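Ticket: Kaka drops or misses household items after table re-cover
Site: Stiston bench, two-arm cell
Product: Kaka chore planner, running on the Fakside controller build
Status: open, waiting on support

Hi again! Reopening this one because the fix from the last round only got me halfway. Quick recap for whoever picks it up: we're trying to find out if Kaka can do boring kitchen and workbench jobs without someone standing over it. Move a tray, clear up parts, put things where they belong. I've got a 400-attempt test plan to get through in October and I'm stuck near the start of it.

Tray job first, since that's the one you asked about. I redid the hand-eye calibration the way your notes say, with both arms parked high, and then ran the metal tray from a bunch of different cells. Picking by the rim is much better than it was. What still goes wrong is the approach: the planner seems to read the ridges in the bottom as edges it can grab, so the gripper heads for the middle of the tray and stops with a "no valid closure" message.

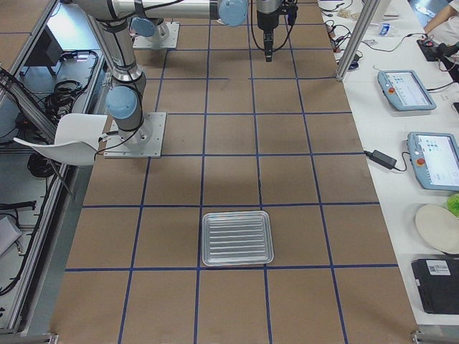 I tried three things after that. Lowering the overhead lights helped a little. Turning off the depth smoothing made it worse (way worse, the arm wouldn't even start). Setting the object type to "shallow container" by hand fixed it completely, but then I'm the one doing the thinking, and a person at home isn't going to tell the robot what a tray is every single time. So call that a workaround.

Next up, the small parts. This is the shop-floor half of the plan: pick up curved plastic pieces and put them in a bin, one kind at a time. I had high hopes here and the results were all over the place. In the first batch of 50 tries it finished 16, and nearly all of those were flat, blocky things. Curved pieces get grabbed off-center and then they swing around in the fingers.

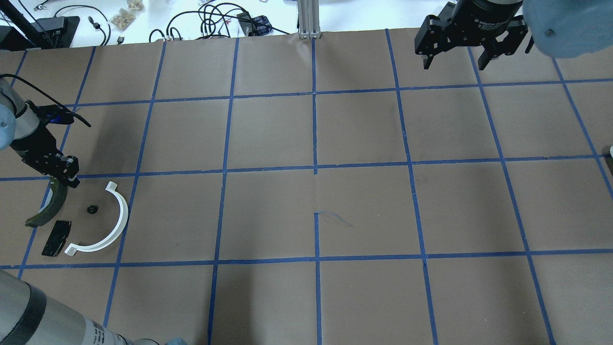

I did go through the Agyeman grip settings as suggested. Force down a notch, finger speed down a notch, contact threshold left alone. The swinging got better, but now it lets go early on anything slippery. Is there a way to set force per object, or is it one number for the whole session? The manual says both, in different chapters – I can send page numbers if you want them.

Log from the afternoon, cleaned up a bit:

1:10 Restarted controller, both arms homed fine.
1:25 Tray, auto type. Failed, no valid closure.
1:40 Tray, type set by hand. OK.
2:05 Curved part, old force. Picked, rotated, dropped short of the bin.
2:20 Curved part, new force. Picked, released early.
2:45 Ran the empty-cell check. Reported an object in a cell with nothing in it.
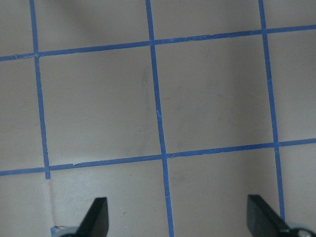

That last line is the one that bugs me most, so please look at it before the others. The detector keeps handing me phantom objects on bare table, and a robot that tries to pick up nothing is no use in anybody's kitchen. My guess is it's reacting to marks on the surface. From the wrist view there's a faint gray smudge inside one of the squares, right near the tape, and the far part of the table is dimmer from a shadow. A person would glance at that and move on! I've raised the minimum object height by 2 mm and will rerun the check, but if I go much higher I'm afraid it'll start ignoring real flat things like lids and coasters.

Still need from you:
Per-object force, yes or no.
A safe upper limit for minimum object height.
Whether the ridge problem is known, and if there's a build I can try.

Happy to send the full logs for any of these runs, just tell me where to upload them. The old link has expired.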